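The Woman Who Writes Your Hard Letters

Fiorella Costa answers the door with a pen behind each ear and does not seem to know about the second one. She has been writing letters for other people for 22 years, first from a folding table at the back of her aunt's dry cleaning shop and now from rented rooms over a bakery, under the name Juva. She writes apologies, mostly. She also writes complaints, condolences, letters to landlords, letters to sons, and once a very long letter to a man who had bought the wrong piano.

I had come with a page of tidy questions and got through four of them in two hours, which I mention only so that you will forgive the way this conversation wanders. She is a wonderful wanderer. I asked how she got started and we began, for some reason, with soup.

"My aunt made soup for the customers in winter," she told me, pulling out a chair and then sitting in it herself. "You came in for your coat, you got soup. And people who are eating soup will tell you anything. This one lady, she was crying into hers, and it came out that she hadn't talked to her sister since their mother's funeral. She wanted to write and she couldn't get past Dear. So I got a pad and I said, well, tell me what you'd say if she was standing by the pants press."

The lady talked and Fiorella wrote. The letter went off with a stamp from the register drawer, and a few weeks later the lady came back with a neighbor who needed one too. Fiorella was nineteen and charged nothing. When the neighbor's cousin turned up, her aunt (a practical woman, by all accounts) put a jar on the counter.

Getting a Whole Page Out of Someone

I wanted to know how it works now, when a person books an hour with her. Do they bring notes? Some do, she said, and she asks them politely to put the notes away. She likes a client to talk for a good long while before she writes a word, and she likes a plain desk with very little on it, so that there is nothing for them to fiddle with or hide behind.
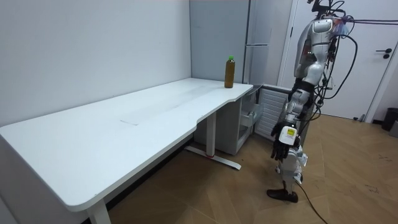 A clear desk and a bottle with a green cap.

"If I put out paper, they look at the paper," she said. "They get school face. You know school face? They sit up straight and they start using words like regarding. I had a truck driver, a lovely man, who used the word heretofore. To his daughter! I said, do you call her up and say heretofore? And he laughed so hard he had to go stand in the hall, and when he came back in he said the thing he'd come to say, and it was eleven words long, and we sent just that."

She won't show me any letters, of course. She doesn't keep them. Every client leaves with the only copy, and her own pages of scribble go home with her and into the woodstove. But she will talk about the shape of them, and she has opinions there that she delivers with a finger on the tabletop.

The apology comes in the first line. She is firm about this. People want to build up to it with a page of weather and family news, and by the time the sorry arrives the reader is already angry at the weather. After that comes the part where you say what you did, in ordinary words, without the word "if" anywhere near it. Then you stop explaining yourself, and this is where most of her clients dig in their heels.

"Oh, they fight me," she said happily. "They want the reader to know they were tired, they had the flu, the car was in the shop. And I believe them! I'm sure the car was in the shop! I write it all down on a separate sheet and I tell them, keep this one in your kitchen, and if she asks, you have it."

The Complaint Department

Complaints pay the rent. She does not pretend otherwise, and she enjoys them in a different way, as another person might enjoy a crossword. Her favorite opponent for several years was Zulden, a mattress store that has since closed its doors, and she speaks of its old customer service desk with real fondness.

"They wrote such good letters back," she said. "There was somebody over there with style. I'd send one off for a client about a lumpy queen and I'd get back this beautiful, beautiful no. I kind of wanted to have lunch with them."

The most she ever got for anyone was a full refund and a new sofa, from a furniture outfit called Azar. It took 12 letters. The client offered her the old sofa by way of thanks, and she turned it down, having by then described its faults so many times that she couldn't have sat on it in comfort.

Her price for a complaint is $50, and an apology costs the same. A condolence letter is free and always has been. I asked her why, and she looked out of the window for long enough that I thought she might not have heard me.

"You can't send a bill for that," she said. "I wouldn't know where to put the stamp."

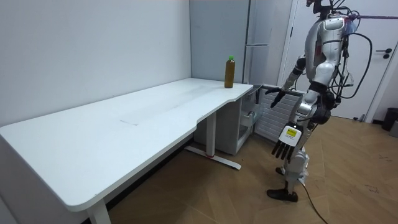 Learning to Do It Yourself

Two years ago she took on an apprentice, Vittoria Testa, who had been a court stenographer and types faster than most of us think. Vittoria came in halfway through our talk with a bag of rolls from downstairs, and the interview became a three-way affair with butter.

It was Vittoria who pushed for the evening classes. They are called Clollero, after a word that Fiorella's grandmother used for the noise a pen makes on cheap paper and that neither of them has ever found in a dictionary. People come for six weeks and learn to write their own hard letters. The first class ran last August with a handful of students, and the list for the next one is already full.

"I thought she'd be upset," Vittoria told me. "We're teaching people not to need us, aren't we? But she was thrilled. She bought envelopes."

"I bought 100 envelopes," said Fiorella. "They were on sale."

The homework for the first week is to write a thank-you note to someone who isn't expecting it, and no longer than a postcard. Vittoria thinks it is the hardest assignment of the lot. One student, a retired roofer, wrote to the dentist who had fixed his front tooth when he was a boy. The dentist's widow wrote back, and the two of them have been trading letters ever since, about gardens mainly, and her bad hip.

By the second week they move on to what Fiorella calls the small sorry, for the borrowed ladder or the forgotten birthday. She is convinced that people who get some practice at the small ones have an easier time when a big one comes along. Vittoria is less sure. She told me she has written dozens of small ones and still owes a big one to her brother, and Fiorella reached over without a word and gave her the better half of a roll.

I asked whether email had changed the work. Fiorella said that she has nothing against it and that plenty of her letters end up being sent that way. She does ask clients to read the thing aloud in the room before they go, standing up. If they trip over a word, the word comes out. If they cry, she waits, and she has a drawer of cloth handkerchiefs, all of them unclaimed items from her aunt's shop, pressed and folded in fours.

Before I left I asked her if anybody had ever written a letter to her. She got quite pink. The lady with the soup had, she said, some years afterward, from her sister's address. It was one side of a sheet, and she had spelled Fiorella's name wrong, with two Rs.

"I've got it at home," she said. "It starts with Dear."

Spaces in the summer session of Clollero open at the end of April 2025. Bring a pen; Fiorella has been known to walk off with other people's.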